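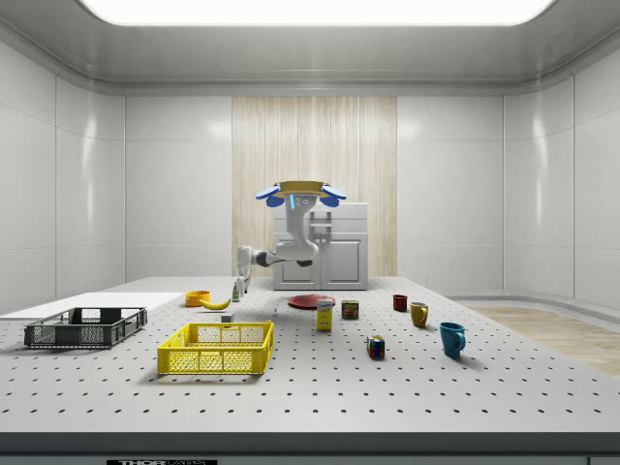 Taking the night ferry from Skilside to Tremis

Buy your ticket before you get to the harbor if you can. The booth closes at 6 in the evening and the boat doesn't leave until 9, so there's a long stretch when you can't buy one at all. A foot passenger pays 69 for a seat, and a bunk in a shared cabin is 60 more (worth every bit of it if you're a light sleeper like me!).

Getting to the harbor

Take bus 761 from the main square and stay on until the last stop. The driver may call out Eynon first – that's the old fishing dock, and it's a long, windy walk from there with a suitcase.

On board

Drop your bags on the racks by the stairs, then go straight up and pick your seat. The ones on the left side are quieter. The café serves soup and sandwiches for the first 2 hours and then shuts, so eat early. In August the boat also stops at Pallo in the small hours – stay put and go back to sleep, Tremis is the next one.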